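Huderell portable dance floor: a review after a season of rehearsals

I bought the Huderell roll-out floor in May, after one too many rehearsals on bare concrete in the old Trosthorpe drill hall. My knees had started making a noise, and I wanted something I could put down by myself and take home in the car.

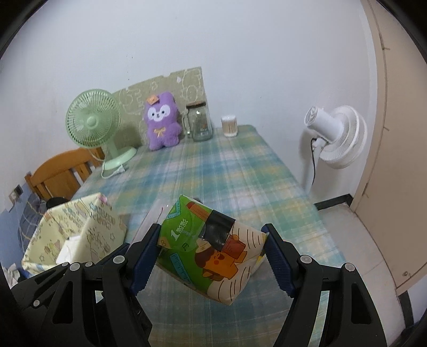 What you get

The kit is 30 square panels, a set of edging strips and two carry bags with shoulder straps. I paid $1757 including freight, which hurt a bit. The next thing up, the sprung Ustemance floor, was quoted to me at $3448 and needs a trailer, so that was that.

The panels are grey on one side and black on the other. I've only used the grey in public once and I wouldn't again - every scuff showed up under the side lights and one of our dancers said it was like performing in a car park. Black it is!

Putting it down

The first go took me most of a lunch hour and some bad language. The tabs only lock in one direction, and the leaflet has this tiny grey arrow that I completely missed (I'd laid two whole rows before I noticed). Once you've got the knack it goes down quickly, and I can do it on my own while everybody else is warming up. Bring a rubber mallet. The last row always needs persuading.

Dancing on it

Lovely, mostly. It's got a bit of give without feeling spongy, and barefoot turns are smooth without that horrible grabby feeling you get from cheap vinyl. We do a lot of floor work in our current piece, a slow quartet called Yan that spends half its life lying down, and the joins haven't pinched anyone yet. Socks are too slippery for my liking. Jazz shoes are fine.

Jumps are where you notice the price. It takes the sting out of the concrete but it's no sprung floor, and after a long session of big allegro my shins still had opinions. It's also louder than I expected, a sort of hollow clack on landing, and our composer ended up recording it and putting it in the score.

The annoying bits

The carry bags are rubbish. One strap came unstitched on the third outing and I've been using an old hockey bag ever since. The edging strips also curl in the heat, so don't leave them in the boot in summer. I emailed to ask about spares and got a polite answer and a new set of corners, but no bag.

Would I buy it again?

For a small company that moves between halls, galleries and the odd car park, yeah, I would. If you've got a permanent studio, save up for something sprung. I'm putting in for another box of panels when the next grant comes through, and I'll be sewing my own bags.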